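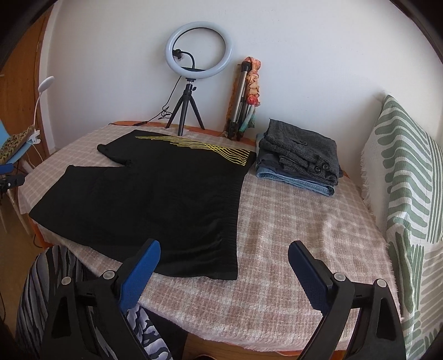 Shorts laid flat, stack on the right

How do you fold elastic-waist shorts so they stay folded?
Posted May 30, 2026

Jeans, fine. Anything with buttons, fine. Then I get to the black shorts with the yellow lines and it all goes downhill. I fold them in half, the waistband puckers up like it tasted a lemon, and by the time they reach the drawer they're a ball again. I own 7 pairs of these things. Is there a method, or do I just buy a deeper drawer?

kastlow181
Leg over leg first, so the waistband is doubled. The crotch seam will stick out in a little point – tuck it in so you have a straight edge. Now fold the leg end up toward the waist in thirds and push the last fold inside the waistband. The elastic has been fighting you all this time, so let it hold the bundle shut. Smooth the creases near the band before you start or they'll be there until September.

Widmer_W
I roll mine. They unroll. I roll them again.

cuveo
Second the tuck, with one gripe: it stretches the elastic if you overstuff it. Two folds is plenty for thin fabric. Also, fuzzy plaid is a lovely thing to nap under and a terrible thing to fold on. Try a bare table, the cloth grabs.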